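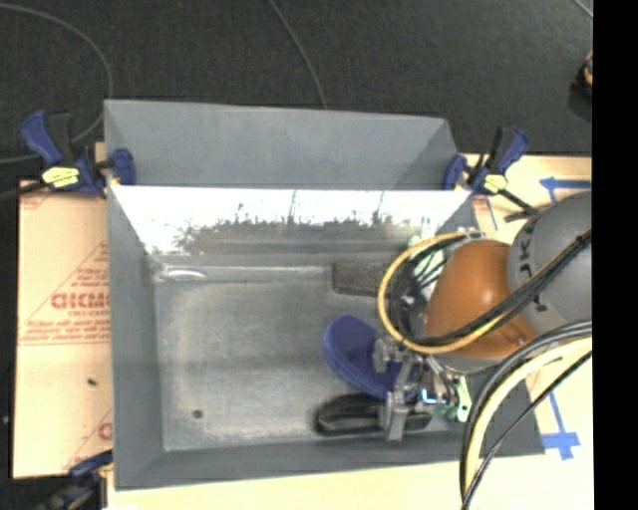
Waqas Sethi had one complaint after his first month with the Podo bin-picking kit, and it was that the thing is slow. He said so before we had sat down, and Euan Cowie, who runs support for the kit at Trormont, did not argue with him.

"It is slow," Cowie said. "A person clearing a mixed bin will beat it all morning. We tell people that before they pay."

By Euan's account, the customers who stay are the ones with odd parts in small batches. The kit is sold as a gripper, a controller and software, and it goes on an arm the shop already owns. Setup takes two days if the wiring is ready.

"The bin matters more than people expect," he said. "Bare metal reflects, and things slide into the corners. We ask for the bin to be clamped down, same place every time. If it moves, you calibrate again."

Sethi runs a small returns and sorting shop, Vencombe. His test set was 40 items, and he picked them to be awkward – flat ones, dark ones, ones with a thin rim. The kit failed on 7 of them in the first week. After an update in May it failed on two.

"Those two are both thin and they lie against the wall," Sethi said. "The fingers can't get under. I move them by hand and carry on."

He has other gripes. The manual still covers the old controller, and the cable ties supplied were too short for his arm. Cowie said longer ties now ship in the box. The manual is being rewritten, but he would not give a month for it.

I asked about wear. Cowie said the fingertips should be checked every 200 hours and swapped when the edges round off. Sethi has not swapped his yet.

Would he buy it again? "For the odd stuff, yes," he said. "For the regular stuff I'd keep my people on it. I told Euan that too."

Cowie wants a faster version out next. He is testing it on the same kind of bins.

By Niamh Mac Mathúna
Posted in May
7 comments | 40 shares

© Ní Mhurchú | Contact | Back to top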